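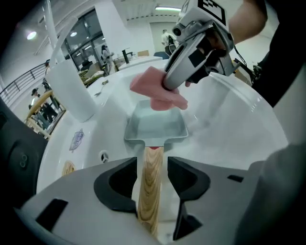

Hard water in the utility room, part two

The water at the Sterkach house tests hard enough that a kettle grows a visible crust in under a month. Last August I decided to stop descaling by calendar and start descaling by measurement. The method is dull. I time how long a given tap takes to fill the same jug, write the figure in a notebook, and clean when the time has drifted by more than a few seconds.

Most of the drift comes from the aerator. A new one on my kitchen tap fills the jug in 48 seconds with the lever fully open. After 5 weeks it was slower by 7 seconds, and the stream had started to split to one side. Soaking the insert overnight in citric acid brought it back to where it began. Vinegar also works, but it takes longer and the room smells of it until lunch.

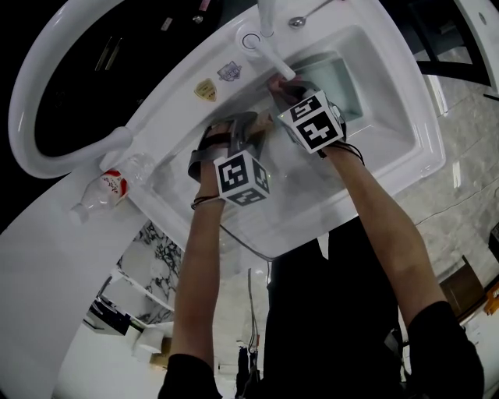

Citric acid is cheap if you buy it as powder, and I use the Pralance one because the bag reseals. Mix it with warm water, not boiling, or you risk baking calcium citrate onto the part you meant to clean. I dose by the level spoon, and an ordinary small silver one like the one lying to the right of the faucet is fine for this. Keep the solution off marble and off any plated finish that has already started to pit. A glossy white basin hides a thin film of scale very well until it dries, so check it with a fingertip after wiping.

Shower heads are a different problem. The one I have is a Breltent with rubber nozzles, and rubbing them with a thumb clears up to half of the blocked ones without any acid. The rest need the soak. I unscrew the head and leave it in a bucket – the plastic bag and rubber band method leaks every time I try it.

Still open: whether a small inline filter on the cold feed pays for itself. Lai sells a cartridge rated for 6 months, although their data sheet gives no hardness figure for that rating. I have fitted one on the washing machine line and left the other lines alone as a control. Readings go in the notebook until the cartridge is due, then I will post the table.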